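Storing Long Blocks in Open Bins
Course project report, second draft
Group 7, Mitomthorpe materials handling elective
Aug 23, 2019

What we were asked to do

Pick a small storage problem in the workshop and work on it for one term. We picked the long blocks. Everyone complains about the long blocks. They're awkward, they don't stack the way the square ones do, and they end up lying every which way in whatever bin is closest. Our question was whether the way they lie matters, and if a simple rule for putting them in would help the next person get them out.

Not a big topic. But it comes up all day in there.

Materials

Long narrow blocks, red and dark green, from the old Hilline building set the department has had since before any of us. Open gray bins, rectangular, the deep kind. A tape measure. A notebook (lost for a week in December, so some early notes were rewritten from memory – marked with a star in the appendix). Masking tape for labels, which didn't stick well and we gave up on.

We asked for the newer Flernance bins with the dividers. Didn't get them, budget. Used what was there.

Method

Three ways of loading a bin:

Loose – blocks dropped in, no rule.
Walls first – each block goes against a wall if there's wall left, middle only after that.
One way – all blocks pointing front to back, none across.

For each way we loaded a bin, left it, and had somebody from another group take out one color only. We wrote down if they had to move a block they didn't want, and if they bumped a wall. 12 runs for each way of loading. We wanted more but the room was booked.

We changed the rule for "bumped" partway through. At first any touch counted. Then only a touch you could hear, because the light ones were to hard to agree on. The early runs were rescored from notes.

Results, loose

Worst of the three, as expected, but not as bad as we thought it would be. With only a few blocks in a bin there's plenty of floor showing and you can get at most of them. Trouble starts where one block lies across and another points back to front and the two come close together. Then there isn't much room for fingers on both sides. Blocks tight along a wall were the other trouble spot. You can only get hold of those from one side or from the ends, and people scrape the wall trying.

With a low fill, a mixed layout still leaves each block its own patch of floor. Two greens pointing to the back, a red along the left wall, one red across near the rear and one across near the front is a typical one.

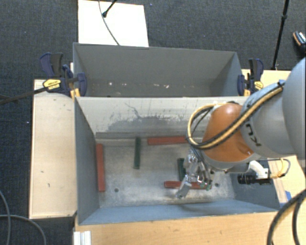

Does the color of a block change how fast people find it? A little, mostly in poor light, where the dark green was slower to spot against the gray floor than the red was.

We didn't plan to test color so don't lean on that too hard. It came out of the comments people gave after their runs. Two people said the same thing without being asked, which is why it's in.

Results, walls first

Looks neat. We all liked it when we set it up. In use it was a dissapointment. The middle stays open, good, but every block you want is now tight to a wall, so every pick is the hard kind. More bumped walls than loose loading had. People who took their time did fine. People who hurried scraped.

One more problem – the corners. Two blocks meeting in a corner need to come out in order, and if you want the second one first you're stuck moving both.

Results, one way

Best. Fingers go down on either side of the block, lift, done. Almost 70 percent of the runs had no extra block moved at all. Needs gaps though. If the blocks are pushed together it's no better than anything else, maybe worse. We left a finger's width and that was enough.

People also put blocks back the right way without being told, just by copying what was already in there. We didn't expect that. Probably the most useful thing we found and it isn't even in our question.

Wear on the bins

Side topic, but the lab asked for it. The bins show their age. The floor of the one we looked at closest is scuffed and mottled, with paler rubbed patches, stronger toward the front edge. Its rear inner wall is worn too, with a dark scraped patch in the middle and thin scratches around it. There are also small round holes in the floor, dark when you look down at them. Dust and crumbs could go through those but the blocks can't.

We can't say our blocks did any of it, the bins are older than the project. What we'd like is a liner. The Poon catalog has a rubber mat that could be cut to size, but we haven't tried one and don't know if it would slide around.

What went wrong

Labels fell off. Notebook, see above.
The bumped rule changed halfway.
All our pickers were students in the same building, so they got good at it. Later runs are easier than early ones and we didn't mix the order. Should have. Loose was done first, so some of the gap between loose and one way is probably just practice.

For whoever takes this over

Mix the order of the three ways. Decide what a bump is before you start. Try fuller bins, we stayed low the whole time and the differences might be bigger near the top. Time the picks with a real stopwatch, not the wall clock.

And keep the second bin close, long side to long side with the first one. Moving a block over is a short reach that way and you don't need to walk around the table. We had them apart for the first 3 runs and it was a pain.

Appendix with the run sheets is in the group folder, starred rows are the rewritten ones.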